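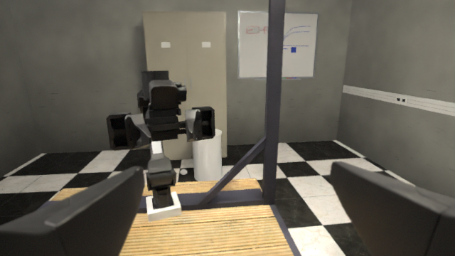 1/ Buying the second arm for our bench cell, a thread. We've spent the spring planning this at Urbonaitė and I said I'd post the numbers and the mistakes once the order was in. It went in this morning. Before we paid for anything we built the room in simulation: slatted wooden table, dark metal post with its diagonal brace, whiteboard and tall cabinet on the back wall, both arms. The post goes up right in front of the whiteboard, and that turned into a line in the budget (see 5).

2/ The job is small parts handling. One arm holds, the other works. We've had a single arm from Lurska for four years and it does half of that. Everything else gets held by a clamp or by Rasmus.

3/ Three options on the sheet. A second Lurska to match the first. A Nelow, cheaper, with a different controller. Or a new matched pair and sell the old one. Rasa Sepp ran the figures on all three and I'd have got it wrong without her.

4/ The Nelow looked like the winner for a month. Then we added a second set of spares, a second training day and the hours to make two controllers talk to each other. Riaan Ndlovu put those hours at 111. At our internal rate that wiped out the saving and a bit more.

5/ Frame. We'd budgeted for the arms and left the support frame as "misc". Don't do this. The frame needs a base bar along the back edge of the table, an upright and a brace. Two quotes, one from a local fabricator and one from Kesell. The fabricator was cheaper and could move the upright if we asked before cutting. Moving it costs extra for the drawing. Moving the whiteboard costs four screws and some filler. We're moving the whiteboard.

6/ Grippers. The arm price never includes them. Ours are bulky two-finger ones and the finger pads are a wear item. Budget for pads every year. I've put in 4 sets and Riaan thinks that's low.

7/ Gripper cost per arm, with mounting bracket, cable and one spare set of pads: 582 more than the figure on the first quote. Same part number, the first quote just left the bracket off. Ask for the bracket by name.

8/ Power. The sockets are on the side wall rail and the bench isn't. We priced a floor cover for the cable run and a new drop from the ceiling. The floor cover is cheap, and you also have to wheel things over it for the next ten years. We went with the drop.

9/ Was the simulation worth the time? It took Caoimhe Rafferty two weeks, part time. She found the reach was fine on the near side of the table and poor at the far edge by the base bar. We changed the order to a shorter table. Cheaper table, so some of her time came back.

10/ It didn't help with noise, heat, or how long the purchasing form takes. The purchasing form took longer than the simulation.

11/ Where the money went, largest first: arm, grippers, installation, frame, electrical work, training, table. I'd have guessed the frame was last. Contingency is separate and we've already used part of it on the bracket.

12/ Things I'd put on the sheet from day one next time: brackets, pads, the cable run, delivery to the room and not to the loading bay, and a second person's training. We only ever train one person and then they go on leave.

13/ Lead time is the other half. The frame is quick. The arm is slow. We've asked for delivery in September and the supplier has said yes in an email, without putting it in the contract. Rasa is chasing that now.

14/ Someone will ask about leasing. We looked. Over three years it came out dearer for us, and the lease didn't cover grippers. If you only need the arm for one contract the sum may go the other way.

15/ Happy to share the blank spreadsheet. It has 100 rows and you'll delete most of them. Reply here and I'll send it over this evening.

Tùng Lương

38 replies · 111 reposts · Share

Search posts
Search
Clear

Related threads
What we paid to service one arm for four years
Selling a used controller: what buyers asked us
Bench frames, bolted or welded
How we write a purchasing case for the finance team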